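Datasets > Household > Kosano
Mon 30 January
By the Kosano data group
Print this page | E-mail this page

Kosano Appliance Repair Log – README

Kosano is a table of repair records for small kitchen appliances, taken from job sheets kept by the Yorath repair workshops. There are 586 records, one per item brought in. An item that came back with a new fault has a new record, linked through prev_id.

Files

kosano_main.csv holds the records, UTF-8, comma separated, header in the first row. kosano_codes.csv holds the fault codes. The main file has 11 columns. Free text from the job sheets is in the notes column and keeps the original spelling.

item_type takes one of four values: kettle, toaster, mixer, other. Sandwich presses are under other. Age is given in whole years as stated by the owner and is blank where the owner did not know. Blank is not zero.

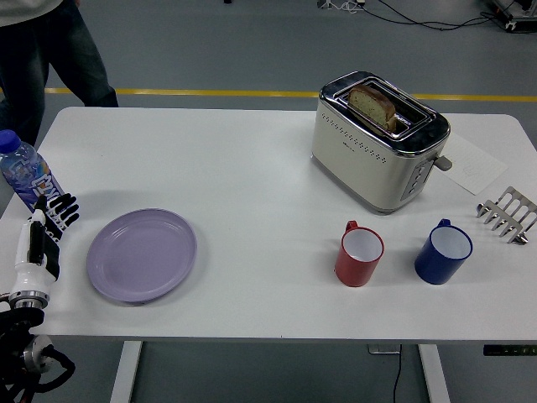

Fault codes follow the Jotari list, with two changes. Codes for worn flex and damaged plug have been merged, as the older sheets did not keep them apart. The code for "no fault found" is now NF and no longer 0, which some spreadsheet programs read as empty.

Outcome is recorded on the day the item left the workshop. Later failures are not followed up. Repair time is in minutes and excludes waiting for parts – sheets showing over 30 days between dates are nearly all parts orders.

Known problems

Mixer records from the first Yorath workshop have no model field. Dates on a few sheets were written month first and have been corrected only where the day made this certain. Duplicate checks were run with Pulla, using item type, date and fault code.

The next release is due in February and will add a column for part cost.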